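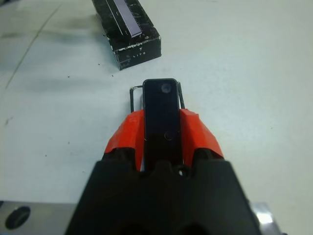
Photo: Tyra Torvik

Community > Threads > Tables & worktops

Last updated 8/15/25

Right, thread time. I've been putting off writing about the big white table and the black box that lives on it, so make a tea.

The box first. It's scratched to bits, white nicks and chips all over, and I love it. Picked it up in Girville last December with a load of other bits and have no plans to repaint it.

Someone always asks if I'd like a nicer one. No! A nice one would get put away in a cupboard and then I'd never use it.

Now the table. 170 long, bought second hand, and so heavy it took 3 of us to get it up the stairs (never again). White shows everything. I knew that and bought it anyway.

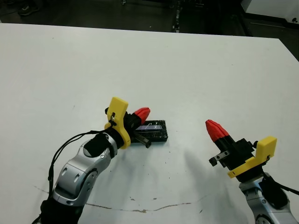
The tabletop, specks, brown line and all, with the black tray

About that brown wavy line near the front – I've tried bicarb, I've tried Firnulex, I've tried a bit of lemon. If it's a crack then no cleaner's going to touch it, and I'm starting to think I should just leave it alone.

The little dark specks are a separate fight. A damp cloth first, then a dry one, and I go over the middle twice as that's where most of the mess ends up.

Tray stays flat on the table while I'm sorting. Small stuff goes in there or it goes on the floor, those are the options – my floor eats screws.

A new top from Harkine would be about 200 and I'm too tight. Might do the edges next if the weather's rubbish.

Comments

benchpotato: had a line just like that on mine, ran a fingernail across it and it caught. crack!

Mrs Bermúdez: Please don't paint the box.

oldgreykettle: 2 cloths is the way, I do the same with my kitchen worktop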